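CPU socket

A CPU socket is the part of a motherboard that the processor sits in. It holds the chip in place, it connects the chip to everything else in the computer, and it lets you take the chip out again later without a soldering iron. I've been writing these hardware entries for the Vustley home repair pages for a while now, and this is the one I kept putting off, mostly because I bent some pins when I was learning and I'm still a little sore about it!

Why there's a socket at all

Plenty of computers don't have one. In most thin laptops the processor is soldered straight to the board, and if it dies (rare, but it happens) you're replacing the whole board. Desktops have mostly gone the other way. The maker can build one board and drop in a cheaper or a faster chip, and whoever owns the machine ten years on can do the same thing with a used part. That second group is who I write for.

The main kinds

There are two styles you'll run into in ordinary desktops. In a pin grid array, or PGA, the pins are on the bottom of the processor and the socket is full of little holes. In a land grid array, or LGA, it's flipped around: the processor has flat gold pads underneath, and the pins are in the socket, thin and springy and very easy to wreck. Intel moved its desktop chips to LGA back in the mid-2000s. AMD stayed with pins on the chip for its regular desktop line a good deal longer, then switched over with socket AM5.

Old-timers will also remember the slot processors of the late nineties, where the chip came on a cartridge that stood up on its edge like a game for a console. I loved those. You couldn't bend anything.

With LGA the number in the name is the number of contacts, so LGA 775 has 775 of them and LGA 1155 has 1155. It's a handy system, but a matching number doesn't promise a working computer. The board's firmware has to know the chip too, and there are boards and processors with the same socket that won't start together. Check the board maker's support list before you buy. My friend Olga Orellana skipped that step and now has a very nice processor in a drawer.

How the lever works

PGA sockets are usually ZIF sockets, for "zero insertion force." You raise a lever on the side, the top plate slides a hair, and the chip drops into its holes under its own weight. Lower the lever and the contacts close on the pins. If you're pushing, stop, something is lined up wrong.

LGA sockets have a lever too, but it does a different job. It clamps a metal frame (the load plate) down over the edges of the chip and presses all those pads against all those springs. It takes more force than you'd expect, and there can be a creaky, gritty feel on the way down that scares everybody the first time. It scared me. Benjamín Cisternas, who taught me most of this at his bench at Gulell, just laughed and told me to keep going. 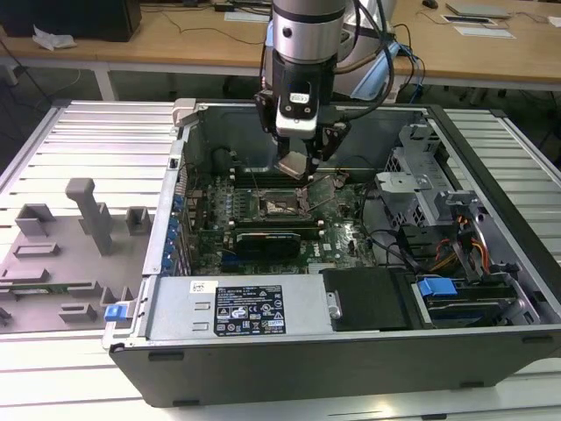
Getting to the socket is often more work than dealing with it. In a typical office tower it's under the heatsink and fan, and you want the machine unplugged and on its side so the board is flat and the chip goes straight down. I wouldn't try it with the case standing up. The Dell here is laid over like that with the side panel off, and the lever and frame at the socket are up, so you can see how much other stuff lives close by: the memory slots to the left, the graphics card below, and a black cable looping across the right part of the board. I tuck cables like that out of the way before I start, since a loose loop has a way of springing back right when you're holding a chip over the pins. The blue latches and handles on the case are a nice touch, too. You spend a lot less time hunting for where to press.

Putting a chip in

Touch bare metal on the case first to get rid of static. Hold the processor by its edges. Look for the small gold triangle on one corner and match it to the mark on the socket, and check the notches along the sides if your chip has them. Then lower it flat. Don't slide it, don't wiggle it, don't drop it from any height. Close the frame, then the lever.

On a brand-new LGA board there's a plastic cover over the pins. Hang on to it! If you ever return the board, the store will probably want that cover back on, and it's the best protection you can get for an empty socket in a closet.

After that comes thermal paste, a small dab in the middle, and the cooler goes on top. If you're reusing an old cooler, wipe off the old paste with isopropyl alcohol. Paste that has gone dry can grip like glue, and on PGA boards it sometimes pulls the processor right out of the closed socket when you lift the heatsink. Running the computer for a few minutes first softens things up, and a gentle twist helps.

Bent pins

You can sometimes save them. On a PGA chip I use the empty tip of a mechanical pencil, slipped over the pin, and ease it back up a tiny bit at a time. On an LGA socket I use a sewing needle, a bright lamp and a magnifier, and I look across the pins from a low angle so the odd one out catches the light. Faustino Ocampo swears by a dental pick. Some pins only carry ground or power and the computer may run without one, but I wouldn't count on it. A bad contact can also show up as something that doesn't look like a socket problem at all, such as a stick of memory that has gone missing.

See also

Heatsink
Thermal paste
Memory slot
Motherboard form factors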